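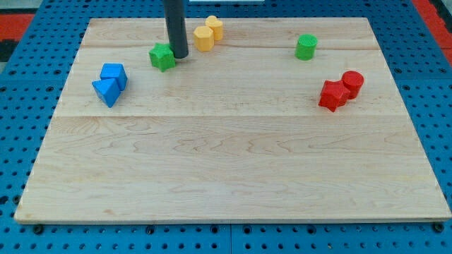
Bunte Klötze auf einem hellen Holzbrett.

Holzbretter im Haushalt: so bleiben sie lange schön

Wer Kinder oder Enkel hat, kennt das ja: Ein großes Holzbrett ist am Vormittag Backunterlage, am Nachmittag Spieltisch und am Abend steht der Käse darauf. Ich finde das wunderbar, und meine Bretter haben schon einiges mitgemacht! Ein bisschen Pflege brauchen sie trotzdem, und die geht leichter, als viele denken.

Nach dem Gebrauch wische ich helles Holz mit einem feuchten Tuch und einem Tropfen Spülmittel ab, immer beide Seiten, auch wenn nur eine schmutzig ist. Wird nämlich nur die Oberseite nass, wölbt sich das Brett gern (mein erstes hat so gekippelt, dass mir die Teigrolle davonlief). Danach hochkant hinstellen, mit Luft von allen Seiten, und bitte nicht auf die Heizung. In die Spülmaschine gehört es sowieso nicht.

Gegen Zwiebelgeruch hilft eine halbe Zitrone mit grobem Salz. Kräftig in Richtung der Maserung reiben, ein paar Minuten liegen lassen, abspülen, fertig. Rote-Bete-Flecken gehen damit auch meistens weg, Heidelbeeren leider nur mit Geduld.

Fühlt sich die Oberfläche rau an, nehme ich Schleifpapier, erst Körnung 90 für die tiefen Schnitte, dann 300 zum Glätten. Zwischendurch einmal feucht abwischen und trocknen lassen, dann stellen sich die Fasern auf und man erwischt sie beim zweiten Durchgang. Den Staub gründlich abnehmen, sonst klebt er nachher im Öl.

Zum Einölen nehme ich Leinöl aus dem Lebensmittelregal, dünn aufgetragen, über Nacht einziehen lassen und den Rest am Morgen abreiben. Ölige Lappen bitte nie zusammengeknüllt wegwerfen, die können sich von selbst entzünden! Ich breite sie draußen flach auf Stein aus, bis sie ganz trocken sind. Bei mir ist im Mai Öltag, da kommen die Kochlöffel und das alte Nudelholz gleich mit dran.

Und falls doch einmal Wachsmalstifte auf dem Holz landen: erst vorsichtig mit einem Teigschaber abheben, dann mit etwas Speiseöl nachwischen.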